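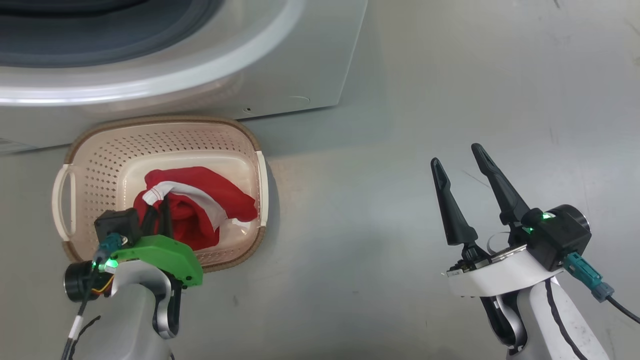

Red with white trim, in the basket by the washer.

How to Write a Match Report for a Team Hardly Anyone Watches

By Nazmiye Uçar
2/11/23

42 shares
14 comments

Every amateur soccer club has a web page, and on every one of those pages there is a match report from four years ago that begins "Conditions were difficult." After that, silence. The person who wrote it moved away or had twins, and the job has been open ever since.

If you are reading this, the job is probably now yours. I have been writing up games for Pendum, a club in the lower half of a league you haven't heard of, for six seasons. My first report ran to 1175 words and covered a 0–0 draw. My mother read it. She said it was very thorough.

I now write 375 words per game, it takes me less than an hour, and people from other clubs complain about it, so I know they're reading. The method is below.

Before the game

Get the lineups. I mean both of them, written down, with first and last names, before kickoff. Your own team is easy, although you will discover that you have known a man as Bumper for two years and have no idea what his parents call him. The other team takes some nerve. Walk over to their coach while he's putting out cones and ask. Coaches at this level are so unused to being asked anything that most of them will tell you the formation as well, and one from Fogh told me about his divorce.

Check the spelling while you're standing there. I have a last name that gets its tail chopped off in print, and my friend Fadime Sarıgül, who played left back for us until her knee objected, was once written up in a local newsletter under three different spellings in one paragraph. She scored in that game. It's the only goal she ever scored, and the credit is split between three women.

Write the numbers next to the names. Then look at the field and see whether the players are wearing the numbers you wrote. They won't all be. Fix it now.

During the game

Use a small notebook and a pencil. Pens quit in the rain, and phones are worse – you'll look down to type "corner" and look up to find everybody hugging.

Stand near the halfway line, on the opposite side from the benches if you can. You'll see the same game and hear a lot less advice. If there's a hill, stand on the hill.

Your notes should be ugly. Mine look like this:

12 – 7 shot, wide L, should score
19 – GOAL them. 10, header, from free kick. who had him??
31 – 4 yellow, talking
42 – GOAL us. 9 off the keeper's knees. lucky

That's minute, number, what happened, and an opinion if I have one. Put the opinion down right away. By the time you get home you'll have talked to the goalkeeper, and the goalkeeper will have explained that it wasn't his fault, and you'll believe him because he's tall and sad.

Start your own watch at kickoff and don't touch it until halftime. Start it again for the second half. The referee has the official time and will not be sharing it.

For goals, write down four things: who scored, who passed it, what part of the body, and which part of the goal. You can leave one of those blank. If you leave two blank, go ask somebody at the whistle. Ask a defender from the team that conceded. Strikers will describe what they meant to do.

For substitutions, write who came on and the minute. I used to skip this, and then I gave a headed goal to a player who had been sitting on a cooler for half an hour eating orange slices.

Right after the game

Confirm the score with the referee. I know you think you know the score. We played Jeltevetti on a foggy afternoon in September, my first year, and I published a 3–2 win that the league had down as 2–2. The third goal had been called back for offside, and everyone within fifty yards knew it except the person taking notes. I'd spent two sentences on the celebration.

Get one quote. One is plenty. Ask a question that can't be answered with "good team effort," which rules out "How do you feel?" and "Thoughts?" Try "What happened on their second goal?" or "Why did you move her out to the wing?" Write the answer down word for word, including the part that trails off. If the answer contains swearing, cut around it. If it is entirely swearing, put down that the coach was disappointed.

Writing it

Do it the same day. Tomorrow you'll remember a better game.

Start with the result and the reason for it. Like so:

"Pendum lost 2–1 at Ciltotov after conceding twice from the same corner routine, taken by the same player, to the same spot."

Anyone who stops there has the story, and most will stop there. Don't open with the weather. Weather is allowed in if it did something, such as hold a back pass up in a puddle. Don't open with the drive over, either, or a question, or the history of the rivalry. You have no rivalry. You play them twice a year and share a parking lot.

Next comes the middle, where beginners get into trouble by telling the game in order. A soccer game in order is mostly throw-ins. Pick the two or three stretches where it could have gone one way or the other and write a short paragraph on each. Everything that happened between minute 50 and minute 70 can be one sentence. Often it can be zero.

Then the quote, then one more detail, then who's playing next and where. Then the lineup in plain text at the bottom with substitutes in parentheses. People look for their own names first. Let them find it without scrolling through your adjectives.

Words to leave out

You have watched a lot of soccer on television, so your head is full of other people's phrases, and they will all volunteer for duty. Turn away the following:

"Slotted home." He kicked it in.
"A game of two halves." It's a rule of the sport.
"Unlucky not to score." From six yards, with the keeper tying her shoe.
"Rampant." Fine for ivy.
"The gaffer." We're in a public park, and his name is on the permit.
"Brave." Keep this for people who play on with a cold sore throat and a bad ankle, and even then check with them.

You're allowed one simile per season. I used mine early last year, on a goalkeeper who came for a cross like someone swatting at a bee on a ladder, and I had to go without all the way through spring.

Being fair, within reason

You are not neutral, and pretending to be makes for stiff reading. Write as someone from your club who has eyes. If the other side's number 8 was the best player on the field, say so and give her name, which you have, because you asked the coach about it during the cones.

Be careful with mistakes. This is recreational soccer. The man who sliced it into his own net has to go to work in the morning, and his kids can read. My rule is that an error leading to a goal gets one mention, with no adjective attached. "The clearance came off Harlan's shin and went in" is complete. He already knows it was awful.

Leave the referee alone. You can report a decision. You can report that it was unpopular. You can't report that he needs glasses, mostly because there are only so many referees in the county and you'll have him again in two weeks.

Youth games are different, and I'd leave names off mistakes altogether. Some clubs leave the kids' last names off everything. Ask yours what it does.

Before you post it

Read it out loud once. Check the score in the headline against the score in the first line against the number of goals you've described. I have published a 4–1 win containing three goals. Fadime found it in under a minute and sent me a message that just said "which."

Check the names again. Check the date of the next game. Take out the exclamation point.

Then post it, and don't go back in to fiddle. Someone will write to say that it was the left foot. Change it if they're right, and thank them either way. If a player writes to ask why he wasn't mentioned, look in your notebook. If he's in there, put him in next time. If he isn't, tell him it was a space issue.

Home game next against Fogh, and I still need somebody to hold the umbrella over the notebook.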